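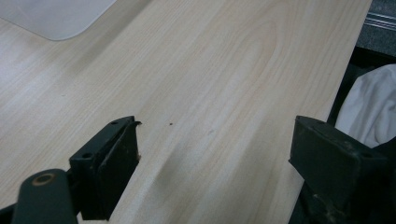

Gripper, jaws open over the table. Bushing in the pivot arm at lower left.

Notebook, hand-held gripper build, June 2019
Bench 2, shared shop

Picking up from the March pages. The tool has now done 500 open/close cycles by hand on the Kernance frame, so I stopped to go over everything before changing parts.

State of things today:

Pivot arms. Both still straight. The bushing is a press fit and has stayed put. I marked the ring and the arm with a paint pen at cycle 140, checked the marks, then cleaned them off. No rotation that I could find. Side play at the jaw tip is a little more than I would like, but I think it comes from the pin and not the bushing. The pins are the cheap ones from the mixed box. Ordered ground pins from Haque, they quote 15 days.

Jaw blocks. Scuffed and dusty, nothing cracked. Two screw holes on the top face of each one as before. I had planned to move to three screws and I am dropping that. The blocks don't shift under load with two, and the third hole would land too close to the bend.

Squareness. Closed the jaws on a strip of paper at the tip, then at the heel. The paper drags evenly at the heel and slips at the tip. So the jaws meet at the back first. Shimmed the right block with one layer of foil tape and it got better. Two layers was too much and the tip closed first. Left it at one.

Camera mount. Lautaro reprinted the bracket with a thicker web. It no longer shakes when I set the tool down. The tilt is now lower than it was, so both jaws sit well up into the view and there is less table behind them. I can live with that for close work. For anything tall we will need the old angle back. He has the file with the slot in it, which would let us set either one without printing again.

Trigger. Return spring is the second one from the Nistura kit. Stiff for the first half of the pull, then fine. My hand was sore after the long run. Try the next spring down before doing another one that size.

Then on to the pads, where most of the trouble is. 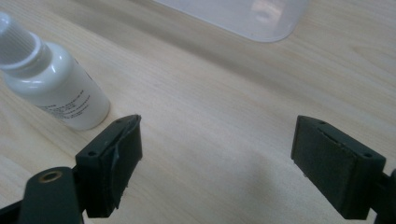
The left pad is worn and has started to lift along the top and right edges. There is a gray lip where it has torn away from the block. The right one is in better shape, with the seam between pad and block still a thin line. Same material, same glue, both put on the same evening. I can think of two causes and have not tested either one:

1. I wiped the left block with alcohol and may not have let it dry before gluing.
2. I tend to come in from the left when picking up bottles, so the left jaw touches first and gets dragged sideways while the right one only closes.

The second one fits with how the edge is frayed. A bad glue joint alone should give a clean peel. I lean toward the second but the first could be helping it along.

Log sheet for the bottle picks, both grips together: 196 tries. I wrote down a slip whenever the bottle turned in the jaws or fell, and most of the slips are in the last part of the sheet. I did not write down the state of the pad as I went, so I can't say at which try it began to lift. Should have looked at it every page of the sheet. Adding a column for it.

Notes on the bottle grips, so I don't have to work this out again:

– Across the body, low down: good. The pad gets full contact.
– Across the shoulder: poor. The surface curves both ways and the pad only touches along a line.
– On the cap: works, but the ridges are hard on the pad. Leave this one for after the new pads are in.

The frosted container gave less trouble. The walls give a bit when squeezed and that seems to help. It does need the jaws nearly all the way open, and at that width the trigger is at the weak end of its travel.

Pad replacement plan. Take the left pad off completely, scrape the old glue, sand the face, wipe, and wait overnight. Do the right one at the same time even though it is still usable, so both start equal. Lautaro wants to try the Pokov sheet, the thinner one. I have a strip of it here. It feels less grippy to the thumb but it doesn't fray when I pull at a cut edge, and the old one does. Wrap it over the top edge of the block by a few millimeters so there is no exposed edge at the front. That means cutting clearance around the two holes. Cut it with a punch, not the knife.

If the wrap makes the jaws meet early at the top, take the foil tape out first and check with the paper strip again.

To do
Remove both pads, scrape and sand
Cut Pokov strip, punch holes
New pins when they come in
Swap trigger spring
Add pad column to log sheet
Ask Lautaro for the slotted bracket file
Brush the dust off the jaws before gluing anything

Left for Lautaro Salinas: the tool is staying on bench 2 with the old pads on it. Please don't glue the left one back down, I want to measure how far it has lifted before it comes off. The calipers are in the top drawer. The log sheet is under the lid of the parts box, and the blank ones are behind it.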